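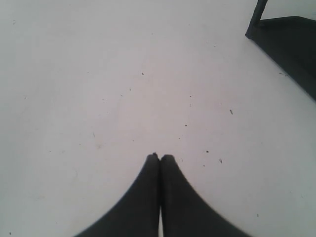
I wiped the big white table down last night, went to bed feeling very pleased with myself, and by breakfast it had specks all over it again. Where do they come from?! I'd swear I got every last crumb.

When we moved to Halham I wanted everything pale. Pale walls, pale floor, pale worktop, and a great big white table to spread my projects out on (sewing mostly, and the odd jigsaw). It looked lovely in the shop on Gelgate and it cost me £300, so I'm stuck with it now. My old pine one could go a week between wipes and still look respectable. On white, every bit of toast and pencil shaving shows up like a full stop.

So, after a lot of trial and error since July, my routine is this. Dry brush first, always, because if you go straight in with a damp cloth you just push the grit about and get those faint grey scuffs. Then a barely damp cloth, long strokes, one direction. Then a dry tea towel, and I leave it alone for 60 seconds before I look at it sideways from the window end. The sideways look is the cruel bit!

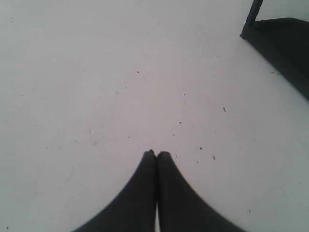

Hettiarachchi left a comment on my last post saying that a lint roller beats any brush on a white top, provided you do the edges first, and that bicarb on a wet sponge will shift most scuffs. I've got a roller in the coat cupboard so I'll try it at the weekend, and I'll do the bicarb on a corner first in case it goes dull.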